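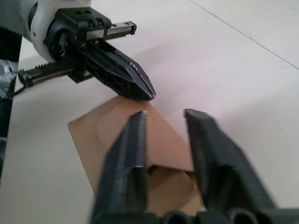

Ground Segment > Tracking & Antennas > Closed tickets

Subject: Losing Cendis halfway through every southbound pass
Opened by: Dimas Liem
Assigned to: Dimas Nasution
Priority: High (was Normal)
Status: Closed, one follow-up open

Opening message

Hi. Dish drops the satellite mid pass. Southbound only, northbound are fine. Signal comes up normal at the horizon, good lock, telemetry flowing, then around the top of the pass it falls off a cliff and we get noise until LOS. Third day of this. Science team is missing most of the magnetometer dump and they are not happy with me.

What I tried already:
restarted Utia, both the scheduler and the demod
new orbital elements, pulled this morning
swapped the LNA for the spare, no change, put the old one back
checked the coax at the mast, connector dry, tight

Setup is the Atanasov station, the big dish, not the crossed yagis. Rotator controller is the Trindum one. Utia is whatever version was on there before the summer, I haven't touched it.

Can someone look before tonight, we have a high pass at 21:40 and it's the best one this week.

Reply, D. Nasution

Looking. Couple of quick ones. Does the yagi see the bird for the whole pass when the dish loses it? And is it always the same point in the sky or the same number of minutes in? Those are very different problems.

Also attach the rotator log please, not the Utia log. The rotator log is in its own folder, everyone sends me the wrong one.

Reply, D. Liem

Yagi sees it horizon to horizon. Weak but there. So the spacecraft is fine.

Same point in the sky I think? Went back over the pass plots. Azimuth 197 every time, give or take nothing. Doesn't matter how long the pass is.

Log attached, right one this time I hope.

Reply, D. Nasution

Right log, thanks. Same azimuth means it's not RF. Stop swapping LNAs.

From the log, the commanded azimuth goes on smoothly past 197 and the reported azimuth stops dead. Controller does not throw an error. Utia thinks all is well because it only checks that the controller answers, doesn't check the answer makes sense. Known gap, there's a ticket for it from ages ago.

So either the mount is hitting something physical, or a soft limit is set in the controller, or the encoder is losing its mind past that point. Need somebody at the dish. Can you jog it by hand from the local panel, slow, and read me the encoder counts as you go? Disable the scheduler first or it will fight you. Hit the park lockout before you go anywhere near the mount.

Reply, D. Liem

On site now, 18:15. Windy. Typing on phone so sorry

Scheduler off. Lockout on while I looked at the mount, nothing in the way, no cable snagged, cable wrap has loads of slack. Came back in, lockout off, jogged clockwise from south-east. Motor stops at 197 on the readout. No grinding, no current spike. Just stops like it's been told to. Jog button does nothing after that. Counterclockwise works fine.

Went all the way round the other way and it lets me go to 200 or so from that side. Then stops again.

Reply, D. Nasution

OK so that's a soft limit. Stops like it's been told to because it has been told to. Go to the Trindum setup menu, page 4, read me CW LIMIT and CCW LIMIT and the overlap setting.

Reply, D. Liem

CW LIMIT 197
CCW LIMIT 200
OVERLAP off

Are those wrong? I have no idea what they shoud be.

Reply, D. Nasution

Overlap off is wrong for us. With overlap off it won't cross its own end stop, and somebody has put the end stop just west of south, right where every decent southbound pass goes through. Normally the stop sits north and overlap is on, so Utia can plan the wrap before AOS.

Did anybody do a firmware update on the controller? That wipes page 4 back to whatever is stored in the backup slot, and the backup slot could have anything in it. I remember we had the stop to the south for a while when the old mast was up.

Reply, D. Liem

Asked around. Yes, updated Tuesday, nobody wrote it in the station book. That lines up with the first bad pass.

What do I type in

Reply, D. Nasution

Page 4:
OVERLAP on
CW LIMIT and CCW LIMIT, copy from the card taped inside the cabinet door, column marked NEW MAST. Not the other column.
Then SAVE, then SAVE TO BACKUP, they are separate. If you skip the second one we do this again next update.
Power cycle. Run a calibration to the north mark. Encoder should come back at 800 counts on the mark. If it's off by more than a few, stop and tell me, don't fudge the offset.

Reply, D. Liem

Done. Both saves. North mark reads 800 exactly. Jogged through south both directions, goes straight through. Scheduler back on, Utia picked up the 21:40 and planned the wrap by itself.

Update, 21:58, D. Liem

Held lock the whole way. 846 frames down, we were expecting roughly 1,000 but the first part was behind the trees so I'll take it. The magnetometer dump is complete, science has it. Previous passes were getting less than half.

Reply, D. Nasution

Good. Leaving this open overnight for the two early ones, then closing.

Things that still need doing, in no order:
Utia should alarm when commanded and reported azimuth disagree for more than a few seconds. Bumped the old ticket.
Write the firmware update in the station book. Whoever it was.
Photo of page 4 into the station folder, the card in the cabinet is fading and the tape is going.

Update, 07:20, D. Liem

Both morning passes fine, one southbound one northbound. OK to close from my side. Photo uploaded. Card still needs redoing, I'll bring a proper pen next time I'm up there.

Closed by D. Nasution. Cause: controller limits restored from stale backup after firmware update. Follow-up: azimuth mismatch alarm, open, no owner yet.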